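Gebhard Hofstetter
12/16/25
打印本页 | 用电子邮件发送

1/ 小厨房台面整理笔记，接着五月那一串往下写。上次讲抽屉，这次讲台面：杯架、盘架、锅、锅盖。只谈摆放和维护，不谈菜谱，不做开箱。

2/ 前提条件先列清楚。台面是白色的，怕划，所以铺一层棕色的垫面再放东西。垫面不必铺满，边上露一条台面出来，抹布可以直接走到底，碎屑不会全部积在垫子边缘。

3/ 垫面选哑光。亮面材料在顶灯下反光，水渍看不清，擦完还得侧着头检查。厚度以锅放上去不滑为准，太软的垫子会让立式杯架重心不稳，挂一侧杯子就歪。

4/ 立式杯架的受力其实很简单：底座越宽越稳，立柱越高越容易翻。挂杯子要左右对称，先挂重的一侧，马上补另一侧。只有两只杯子时，不要都挂同一边。

5/ 杯子挂着的好处是杯口不接触任何表面。坏处是落灰，杯口朝上倾斜的那只尤其明显。一周不用的杯子应当收进柜子，杯架只留每天用的。 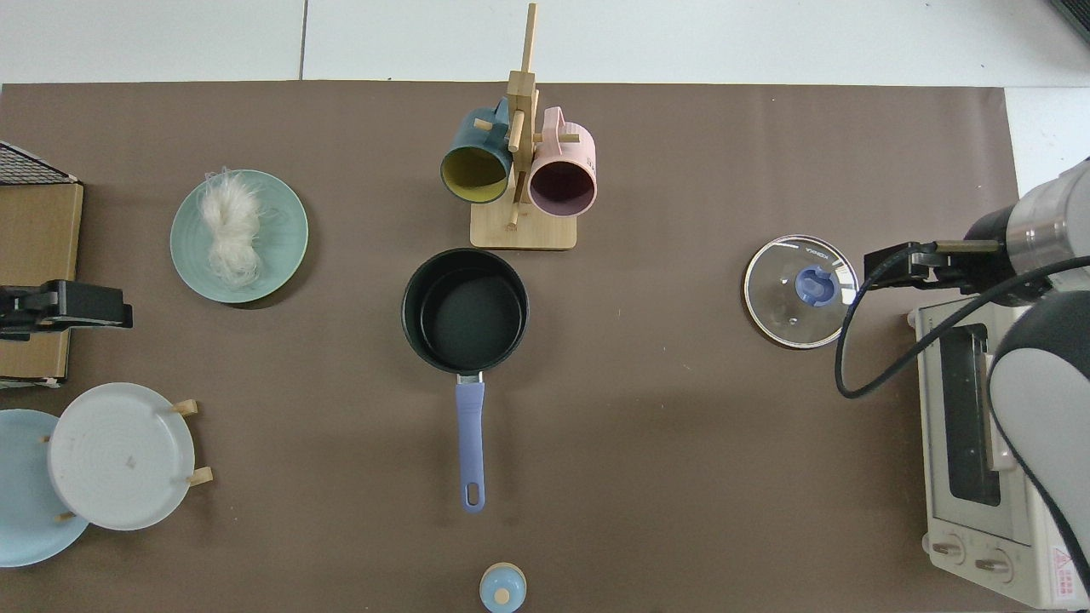
杯架、奶锅和盘子。

6/ 奶锅的问题在长柄。锅身占地不大，加上柄，占用的长度就翻倍。柄朝自己放，拿取顺手，但经过时容易碰到；柄朝墙放，安全，拿取时要越过锅身。灶上一律不朝外，台面上看个人习惯。我自己改过两次，现在固定朝墙。

7/ 柄端有挂孔的，优先考虑挂。挂钩要承得住锅的自重再加一个余量，粘贴式挂钩我不推荐，厨房油气重，胶面老化快。打孔的横杆一次装好，之后不用管。

8/ 不粘锅不要直接叠放。一定要叠，中间垫软布或者厨房纸。涂层划痕多数来自收纳时的摩擦，铲子背了太多锅。锅底朝下放时先看一眼垫面，上面有硬颗粒就先擦掉。

9/ 盘子立放还是平放，取决于数量和尺寸。竖插在木制盘架里，取中间那只不用搬上面的；平放省宽度，但是越用越倾向于只用最上面两只，底下的常年不动。

10/ 木盘架的限制是间距固定。带凸边的盘子比平盘吃间距，两只挨着插，边缘会互相压住，后面那只拔不出来。解决办法是隔一格插一只，容量减半，换取每只都能单手取。

11/ 木质件的维护：不泡水，不进洗碗机，洗完立刻擦干，立起来晾。盘架的插杆根部最容易积水发黑，用旧牙刷刷，刷完用干布角绕一圈。食品级矿物油薄涂，吸收后擦掉多余部分。频率看干燥程度，不看日历。

12/ 说到花费。我用的盘架是在 Clekunska 买的，杯架和横杆来自 Domínguez，加上垫面和配件，全部合计1,368。里面最不值的是一套分隔片，尺寸对不上，一直闲着。买之前先量，这条五月已经写过，我自己没执行。

13/ 锅盖单独占一条。锅盖是台面上最难收的东西：圆的，会滚；有钮，叠不平；玻璃的还怕磕。常见方案有立式盖架、柜门内侧挂条、倒扣在锅上。三种我都试过。

14/ 倒扣在锅上：钮朝下，锅口平整，可以继续往上叠。前提是钮的高度小于锅深，平底煎锅多数不满足，盖子会被钮顶起来，一碰就转。所以煎锅的盖子还是正放或者另放。

15/ 另放的规则：盖子和对应的锅保持在同一片区域。找盖子的时间比找锅长，是因为盖子通常跟盖子放在一起，每次要逐个比直径。按锅配对之后这个步骤就没有了。

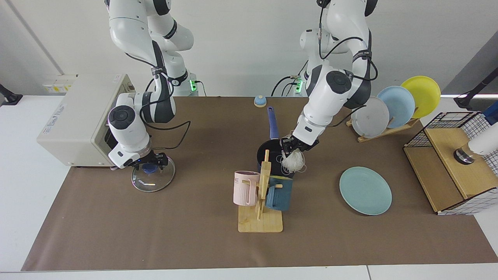 Fabian Marti 回复：配对放我同意，但玻璃盖正放在台面上，盖沿整圈贴着垫子，没擦干的话里面全是水汽，第二天揭开一圈水印。我现在都是先斜靠着晾，干透再放平。另外想问，大件电器你是靠墙还是留缝？

16/ 回 Fabian：水汽的问题成立，我漏写了。补充：盖沿如果有金属包边，包边与玻璃之间的缝也会存水，甩两下再擦。斜靠时钮朝外，盖沿底下垫一块折好的布防滑。

17/ 大件电器我留缝，7厘米。理由是要能伸手进去擦，也要让插头不受力弯折。发热的电器留缝以说明书为准，说明书写得比我大就按说明书。电源线不要横过操作区，从后沿走。

18/ 台面分区的顺序：先定不能动的（电器、水槽、插座），再定每天动的（锅、盖、杯），最后才轮到偶尔用的。顺序反过来做，结果就是每次做饭先搬东西。

19/ 操作区净宽我给自己留的下限是38厘米，刚好横放一块砧板。低于这个数，切好的东西没地方推，只能往锅盖上堆，然后锅盖又得洗一遍。

20/ Simin Amini 私信问调料罐要不要也放台面。我的做法是只留盐。其余避光，离灶远一点，罐子带密封圈的每个月检查一次圈有没有变形。小罐配小盖，盖子不要换着用，螺纹看着一样，拧紧程度不一样。

21/ 还有人问圆盘子颜色混着放行不行。功能上没有区别。我按直径排，颜色不管。按颜色排的结果是大小交错，小盘被夹在大盘之间看不见。

22/ 收尾流程，每晚一遍：锅擦干归位，盖子确认干透，盘子插回，杯子挂回，垫面从里往外擦，最后擦露出来的那条台面。抹布单独晾，不搭在锅柄上，锅柄的挂孔里会留水。

23/ 下一串写水槽下面的柜子，管道绕行和抽拉篮的尺寸换算。有现成数据的可以先发给我，注明柜内净深，不要给外尺寸。

本网站使用 Cookie 以改善浏览体验。继续浏览即表示您同意我们的 Cookie 政策。[接受] [设置]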